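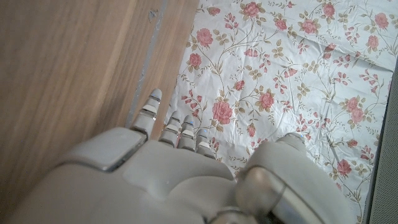 Fodo asked under the May list whether I still do the full check before every power-up, or only after I've had the shells off. Every time, Fodo!

December 2018, by the Jarkanlow bench
3 comments | 27 shares

Hand, pre-power check

- Finger joints: OK. I bend each one by hand and listen (the second one clicks a bit, watching it).
- Thumb joint housing, the round metal one: snug, no wobble by hand.
- Cloth under the hand: REDO. Creased, smooth it out before any grip test.
- Stop button: OK, and I can reach it sitting down!
- Cycle count: 200 since the last grease.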